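Dormir fuera de casa, o el elogio de la siesta prestada

29/04/2025

Llevo una temporada larga durmiendo en camas que no son la mía, y como más de una persona me ha escrito para preguntarme cómo lo llevo, he pensado que mejor lo cuento aquí con calma, con una infusión al lado y sin prisa, que es como me gusta contar las cosas (ya sabéis que lo breve nunca ha sido lo mío, y a estas alturas no voy a cambiar).

Todo empezó en diciembre, cuando acepté el encargo de Courtois, la editorial pequeñita para la que traduzco guías de viaje desde hace años. Me pidieron que revisara sobre el terreno una colección entera, y yo, que llevaba meses quejándome de no salir, dije que sí antes de mirar el calendario. Luego lo miré y me entró un poco de vértigo, la verdad, pero ya estaba dicho.

De pequeña yo dormía fatal fuera de casa. En los campamentos me quedaba mirando el techo hasta que clareaba, y en casa de mis tías me llevaba la almohada en una bolsa de la compra, para vergüenza de mi madre. Aquella almohada olía a nuestro armario, a jabón y a membrillo, y con la cara metida ahí dentro me dormía en cualquier parte. De mayor dejé de llevarla por orgullo, y me pasé veinte años durmiendo regular en los hoteles. Este invierno la he recuperado. No la misma, claro, pobrecilla, pero sí una finita que se enrolla y cabe en la mochila, y os aseguro que me ha cambiado los viajes más que cualquier aparato de los que venden para eso.

También he vuelto a la siesta. En casa no la perdonaba jamás, pero de viaje me parecía un desperdicio: ¿cómo me iba a tumbar a media tarde con una ciudad entera ahí fuera? Pues me tumbo. Bajo la persiana si la hay, me quito los zapatos, me pongo la almohada finita y me dejo ir. Oigo motos, una radio, alguien que arrastra una silla en el piso de arriba, y esos ruidos que la primera noche me desvelaban acaban siendo lo más parecido a una nana.

En el foro de Osus, donde nos juntamos unos cuantos viajeros de los lentos, hubo una discusión larguísima sobre esto. Los había que defendían la siesta de sofá, vestidos y con la tele de fondo, y los que decían que si no abres la cama no cuenta. Yo soy de las segundas, con pijama si hace falta. Una compañera de allí recomendaba los tapones de cera de toda la vida y otra juraba que lo suyo era contar hacia atrás desde 1.000, de dos en dos. Lo probé una noche y me equivoqué tantas veces que terminé encendiendo la luz y haciendo la cuenta en un papel, así que no se lo recomiendo a nadie que sea un poco cabezota.

Lo del dinero también me lo preguntáis mucho. Para los gastos pequeños llevo una libreta Tomen, de las de espiral, y apunto hasta los cafés. En el último tramo me había puesto un tope de 500 euros para alojamiento y me quedé justo por debajo, a base de elegir habitaciones sencillas, lejos del centro y cerca de un mercado. Lo del mercado es innegociable: fruta por la mañana, pan, algo de queso, y la cena medio resuelta. Cenar ligero en la habitación, leyendo, con los pies en alto, me parece uno de los grandes lujos de esta vida y cuesta poquísimo.

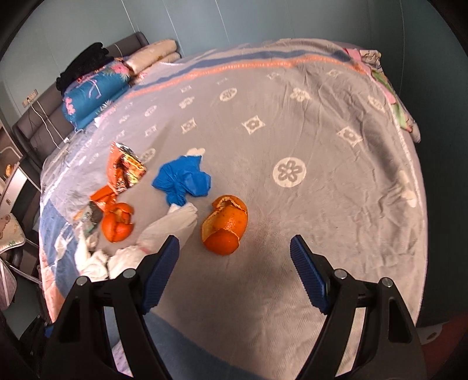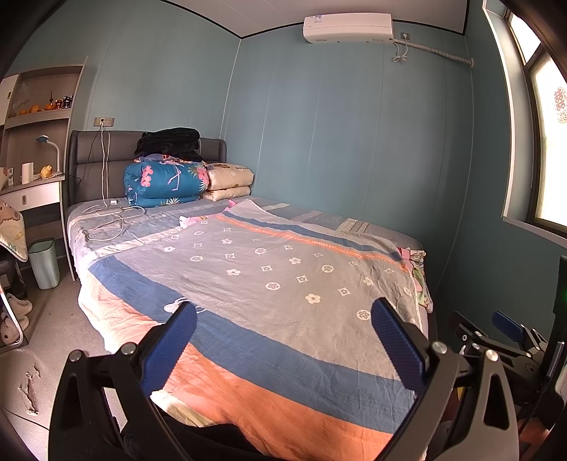

Y luego está el asunto de volver. La primera noche en mi cama, después de tantas semanas, dormí peor que en ningún sitio. Me levanté a beber agua y me fui derecha contra la puerta del armario, que en mi cabeza seguía siendo la del baño de la pensión anterior. Me reí sola en el pasillo, con el dedo del pie latiéndome, y pensé que algo me había traído de cada cuarto sin darme cuenta. Tardé varios días en dejar de buscar el interruptor en el lado equivocado.

Ahora estoy en casa hasta que me confirmen la siguiente tanda, que en principio será por la zona de Nilterside. No conozco nada de allí, solo que llueve bastante y que los desayunos son contundentes, así que si alguno ha pasado por la zona y sabe de una habitación tranquila, con colchón firme y un mercado a mano, dejádmelo en los comentarios, por favor. Prometo contestar a todo el mundo, aunque tarde un poquito, que tengo las pruebas de la guía anterior encima de la mesa y la mochila todavía sin deshacer.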